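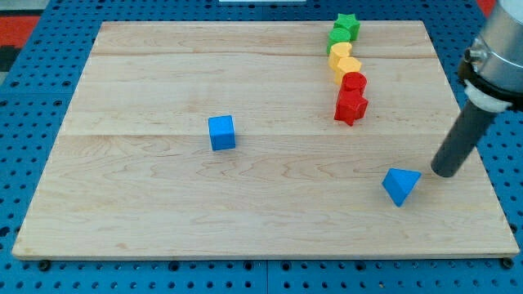 Regeln für Tischversuche mit Roboterarmen werden in den meisten Arbeitsgruppen mündlich weitergegeben, und in dieser Form verlieren sie innerhalb eines Jahres ihre Verbindlichkeit. Der vorliegende Beitrag hält fest, welche Vorgaben ich für den Aufbau, die Durchführung und die Protokollierung von Schiebeaufgaben für angemessen halte. Unter einer Schiebeaufgabe verstehe ich eine Aufgabe, bei der ein Arm mit einem stabförmigen Endeffektor lose Körper auf einer ebenen Fläche verlagert, ohne sie zu greifen. Die Anforderungen an den Aufbau sind gering: eine helle Holzplatte, einige farbige Klötze und ein dunkler Stab mit gerundeter Spitze genügen. Gerade diese Einfachheit verleitet dazu, auf schriftliche Festlegungen zu verzichten. Ob ein blauer Würfel links der Mitte eine zulässige Ausgangslage darstellt oder den Rest eines vorangegangenen Durchgangs, muss aus dem Protokoll hervorgehen und darf nicht dem Gedächtnis der Bedienperson überlassen bleiben.

Anlass und Geltungsbereich

Die Hausregel, auf die ich mich im Folgenden beziehe, trägt bei uns den Namen Clatgate. Sie wurde von Surachet Kaewsai und mir am Standort Parnholm verfasst und gilt dort in der Fassung vom 8.6.24. Die Partnergruppe in Luangrath verwendet denselben Text mit abweichenden Formblättern. Die Regel ersetzt keine Risikobeurteilung und keine Betriebsanweisung. Wer einen Arm in Betrieb nimmt, hat die Unterlagen des Herstellers und die einschlägigen Normen zu beachten, insbesondere ISO 10218 und, soweit Personen und Arm sich einen Arbeitsraum teilen, ISO/TS 15066. Clatgate regelt, was unterhalb dieser Ebene liegt und was nach meiner Erfahrung den größten Teil der unbrauchbaren Daten verursacht.

Die Arbeitsfläche

Die Arbeitsfläche ist so zu befestigen, dass sie sich unter seitlicher Last nicht verschiebt. Eine Lochplatte als Unterlage ist dafür gut geeignet, weil sich Befestigungspunkte wiederfinden lassen und die Lage der Platte nach einem Umbau überprüft werden kann. Die verwendeten Lochpositionen werden im Aufbaublatt eingetragen.

Bei verleimtem Holz ist der Verlauf der Fugen zu prüfen. Eine Fuge, die mit dem Auge kaum zu erkennen ist, kann einen leichten Klotz anhalten oder drehen. Die Prüfung erfolgt mit dem Fingernagel quer zur Fuge und zusätzlich mit dem leichtesten Körper des Satzes, der von Hand in beiden Richtungen darüber geschoben wird. Bleibt er hängen, ist die Platte auszutauschen oder nachzuschleifen. Ein Ausgleich durch höhere Schubkraft ist unzulässig.

Geölte oder lackierte Flächen sind gestattet, sofern die Behandlung im Aufbaublatt vermerkt ist. Eine Nachbehandlung während einer laufenden Versuchsreihe beendet diese Reihe. Diese Bestimmung wurde mehrfach als kleinlich kritisiert. Ich halte an ihr fest, nachdem wir im Mai eine vollständige Reihe verwerfen mussten, deren Platte zwischenzeitlich mit Möbelpolitur gereinigt worden war.

Der Klotzsatz

Jeder Klotz erhält eine Bezeichnung aus Farbe und Form. Sammelbezeichnungen wie »der kleine« oder »der vordere« sind weder in Anweisungen noch in Protokollen zulässig. Kommt eine Farbe in mehreren Formen vor, ist die Form stets mitzunennen, auch wenn sie sich aus dem Zusammenhang ergäbe. Für die Formen gilt die Liste im Anhang der Regel. Ein Sechseck wird als Sechseck geführt und nicht als Mutter, ein Stern nicht als Blume. Beide Bezeichnungen sind in unseren älteren Protokollen vorgekommen und haben die Auswertung erheblich erschwert.

Beschädigte Klötze sind auszusondern. Als beschädigt gilt ein Körper, wenn eine Kante sichtbar abgeplatzt ist oder der Lack auf der Standfläche fehlt. Ersatzklötze werden von uns über Berkia bezogen und vor der Verwendung gewogen. Das Gewicht wird in Gramm notiert, eine Nachkommastelle ist ausreichend.

Körper, die auf mehreren unterschiedlichen Flächen liegen können, bedürfen besonderer Aufmerksamkeit. Bei einem Prisma ist anzugeben, welche Fläche aufliegt. Ein Verweis auf die Farbe genügt nicht, und eine Skizze ist einer umständlichen Formulierung vorzuziehen.

Der Endeffektor

Der Stab muss an der Spitze gerundet und frei von Graten sein. Seine Höhe über der Fläche wird vor Beginn jeder Reihe mit einer Fühlerlehre an 2 Punkten geprüft, von denen einer nahe am Sockel des Arms und der andere am entferntesten noch erreichbaren Ort liegt. Eine Messung allein in der Mitte ist wertlos, da sie eine Schrägstellung der Platte nicht erfasst.

Berührt der Stab die Arbeitsfläche, ist der Durchgang abzubrechen. Dies gilt auch dann, wenn der Kontakt nur zu hören war. Wir haben längere Zeit darüber gestritten, ob leichte Berührungen geduldet werden sollten — in Luangrath wurde dies zunächst so gehandhabt. Die Riefen auf der dortigen Platte haben die Frage entschieden.

Anweisung und Ausgangslage

Eine Anweisung beschreibt einen Zielzustand. Sie nennt den zu bewegenden Körper, die Bezugsgröße und die Art der Beziehung. »Schiebe den blauen Würfel an den linken Rand« ist zulässig. »Räume links etwas auf« ist es nicht, sofern der Versuch nicht ausdrücklich der Auslegung unbestimmter Anweisungen dient. Die Richtungsangaben links, rechts, vorn und hinten beziehen sich auf den Platz der Bedienperson. Dieser Platz ist am Boden zu markieren und wird während einer Reihe nicht gewechselt.

Die Ausgangslage wird vor jedem Durchgang fotografiert. Das Foto muss sämtliche Klötze und die Stellung des Stabs zeigen. Sind die Klötze nach Farben geordnet, etwa in einer Reihe mit jeweils gleichfarbigen Nachbarn, so ist zu vermerken, ob diese Ordnung von Hand hergestellt oder aus dem vorherigen Durchgang übernommen wurde. Eine übernommene Ordnung ist nicht fehlerhaft, verändert jedoch die Schwierigkeit der folgenden Aufgabe und ist bei der Auswertung gesondert zu behandeln.

Durchführung und Abbruch

An jedem Durchgang sind 2 Personen beteiligt. Die eine bedient den Arm und hat den Halttaster in Reichweite, die andere führt das Protokoll. Ein Wechsel der Rollen ist nur zwischen den Durchgängen gestattet. Solange der Arm freigegeben ist, greift keine Person auf die Arbeitsfläche. Ein umgefallener Klotz bleibt liegen, bis der Arm angehalten und die Freigabe zurückgenommen wurde. Diese Vorschrift wird erfahrungsgemäß am häufigsten verletzt, da der Griff zum Klotz schneller erfolgt als der Griff zum Taster.

Fällt ein Körper von der Platte, endet der Durchgang. Er wird als abgebrochen gewertet und nicht gelöscht. Die nachträgliche Entfernung abgebrochener Durchgänge ist der Bedienperson untersagt; über einen Ausschluss entscheidet, wer die Auswertung verantwortet, und zwar schriftlich und unter Angabe des Grundes.

Protokoll und Stichprobe

Die erste Reihe nach Einführung der Regel umfasste 320 Durchgänge. Surachet Kaewsai hat sie vollständig gegengelesen und die Anmerkungen in die geltende Fassung eingearbeitet. Für spätere Reihen ist eine Stichprobe vorgesehen, die von einer nicht beteiligten Person gezogen wird. Stimmen Foto und Eintrag bei einem Durchgang nicht überein, so wird der gesamte Abschnitt zwischen den beiden benachbarten Pausen nachgeprüft.

Uhrzeiten sind der Aufzeichnung des Arms zu entnehmen. Handschriftliche Zeitangaben dürfen ergänzt werden, haben aber bei Abweichungen keinen Vorrang. Korrekturen im Protokoll erfolgen durch Streichung, sodass der ursprüngliche Eintrag lesbar bleibt.

Offene Punkte

Nicht abschließend geregelt ist bislang die Beleuchtung. In Parnholm wird unter gleichbleibendem Kunstlicht gearbeitet, in Luangrath fällt seitlich Tageslicht ein. Ich neige dazu, beides zuzulassen und lediglich die Angabe im Aufbaublatt verpflichtend zu machen. Kaewsai vertritt die strengere Auffassung und wünscht eine einheitliche Leuchte an beiden Standorten. Ebenfalls offen ist, ob die Liste der Formen um Halbzylinder erweitert werden soll.

Hinweise zu beiden Punkten nehme ich über die Kommentarfunktion entgegen. Die Formblätter werden auf Anfrage zugesandt, derzeit nur in der Fassung für Parnholm.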